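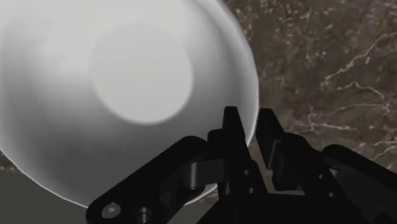 ## Simulationspraktikum, ein Thread (1/14)

Semesterprojekt Robotik, Aufgabe in einem Satz: Greifer soll Kugel aufheben. Im Simulator. Ohne Schwerkraftprobleme, ohne Kabelsalat, ohne Hausmeister, der um 21 Uhr das Licht ausmacht. Wir sind zu viert und haben uns auf ein entspanntes Semester gefreut.

**2/14**

Die Kugel ist weiß und glatt. Der Greifer ist schwarz und hat zwei Finger. Der Untergrund ist brauner Marmor mit weißen Adern, und wer den ausgesucht hat, will es inzwischen nicht mehr gewesen sein. Sieht aus wie die Empfangshalle einer Kreissparkasse.

**3/14**

Unser Team heißt Florik. Das sollte die Abkürzung von irgendwas sein. Der Zettel, auf dem stand, wovon, ist weg. Im Abschlussbericht gibt es ein Feld »Erläuterung des Teamnamens«, Pflichtangabe.

**4/14**

Der Simulator heißt Otine und stammt von einem früheren Jahrgang. Die Dokumentation besteht aus einer README mit dem Satz »Der Rest ist selbsterklärend«. Ich wünsche den Verfassern alles Gute und jeden Morgen einen nassen Socken.

**5/14**

Woche eins ging für Einheiten drauf. Die Kugel war in Metern angegeben, der Greifer in Millimetern, und der Import hat beides klaglos geschluckt. Ergebnis: eine Kugel von der Größe eines Einfamilienhauses und irgendwo davor ein schwarzer Punkt. Technisch gesehen hat der Punkt nicht gegriffen.

**6/14**

Das ist behoben. Riesig wirkt die Kugel in der Kameraansicht am Greifer immer noch. Die Kamera sitzt halt nah dran, und wer schon mal mit dem Gesicht vor einem Kühlschrank stand, kennt das Prinzip. Ich habe trotzdem zweimal den Radius nachgerechnet.

**7/14**

Der eigentliche Spaß ist die Bildauswertung. Unser Skript sucht den Umriss der Kugel, legt einen Kreis hinein und schätzt daraus den Mittelpunkt. Solange man den Umriss sieht, eine prima Idee. Ganz nah dran ragt die Kugel oben und links aus dem Bild, und das Skript rät.

**8/14**

Es rät selbstbewusst. Letzte Woche hat es den hellen Glanzfleck oben auf der Kugel für die Kugel gehalten. Auch rund, auch weiß, formal kann man ihm nichts vorwerfen. Der Greifer ist dann mit großer Sorgfalt auf eine Spiegelung losgegangen.

**9/14**

Und die Adern im Marmor! Der Kantenfilter liebt sie. Er findet mehr Marmor als Kugel. Vorschlag aus der Gruppe: »Dann nehmen wir halt einen grauen Boden.« Geht nicht, der Boden gehört zur Aufgabenstellung, Abschnitt 4, »visuell anspruchsvoller Untergrund«. Also doch Absicht. Ich nehme das mit der Kreissparkasse trotzdem nicht zurück.

**10/14**

Zwischenstand in Zahlen: 312 Versuche gefahren, gewertet werden am Ende die ersten 300 einer frischen Serie. Wir dürfen die Serie genau einmal starten. Wie oft die Kugel bisher oben angekommen ist, bespreche ich nur mit meinem Steuerberater.

**11/14**

Häufigster Fehler: Finger zu früh zu. Dann stupst der Greifer die Kugel mit geschlossenen Fingern an und sie rollt davon, in aller Ruhe, über sehr viel Marmor. Man kann ihr dabei zusehen. Wir haben die Reibung hochgesetzt, seitdem rollt sie langsamer davon. Das steht im Protokoll unter »Verbesserungen«.

**12/14**

Die andere Gruppe, Team Bitia, benutzt kein Kamerabild. Die lesen die Kugelposition direkt aus dem Simulator aus. Das ist laut Aufgabenblatt verboten und laut Team Bitia »eine Frage der Interpretation«. Ihre Trefferquote ist ausgezeichnet. Unsere ist ehrlich.

**13/14**

Plan bis zur Abgabe im Juni:

- Mittelpunkt aus größerem Abstand schätzen und merken, ganz nah dran nur noch blind weiterfahren
- Glanzfleck maskieren
- Finger erst schließen, wenn die Kugel dazwischen ist (steht als eigener Punkt im Ticketsystem, Priorität: hoch)
- Teamname erläutern

**14/14**

Nachtrag, weil schon zwei gefragt haben: Nein, das läuft nicht in Echtzeit. Auf meinem Laptop dauert ein Versuch so lange wie Nudeln kochen, und der Lüfter klingt auch so. Die nächste Serie läuft über Nacht. Falls morgen früh um 5 jemand wach ist und ein Log mit sehr vielen Zeilen »contact lost« lesen möchte, ich teile gern.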